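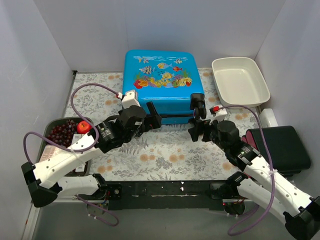

Two arms at the bench, with a blue hard case between them and a tray of fruit to the left.

Decha Srithong has spent most of his working life on grippers, and he dislikes the word "chores." He prefers "tasks with unmodeled contact," and he means tidying, packing and putting away.

"A shop floor gives you fixtures," he said when we spoke on a Sunday morning. "The part arrives in the same pose, within a millimeter. At home you get grapes, a box, a zipper and a cable in one square yard."

His trials for Orner are scored on 30 tasks. A run counts only if no person steps in. By his log, 1049 runs have been started since February, and the median packing run takes 15 minutes. "A person does the same job while talking on the phone," he said.

Rigid objects are the easy end. A hard case has flat faces and a known hinge line, and two arms can share the load. Soft bags are harder – the lining moves when a finger touches it, and the planner's idea of where the opening lies goes stale.

Small items raise a different problem. With a lip balm tube in a shallow pink tray, the fingers are far larger than the thing being handled, and the walls limit the approach angle.
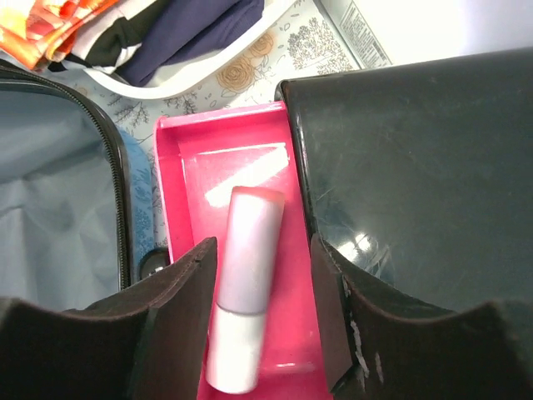
Sebastián Maldonado thinks the comparison with people is the wrong one. In his view a slow machine is acceptable if it can run overnight, and the figure to watch is how often someone has to get up and help it.

Srithong accepts part of that. "Overnight is fine for a warehouse," he said. "In a kitchen, one dropped jar and you've lost the argument."

He would put a machine on sorting and kitting work at Marilar now, with a guard and a stop button. For the home he declined to give a date. The next round of trials adds wet dishes.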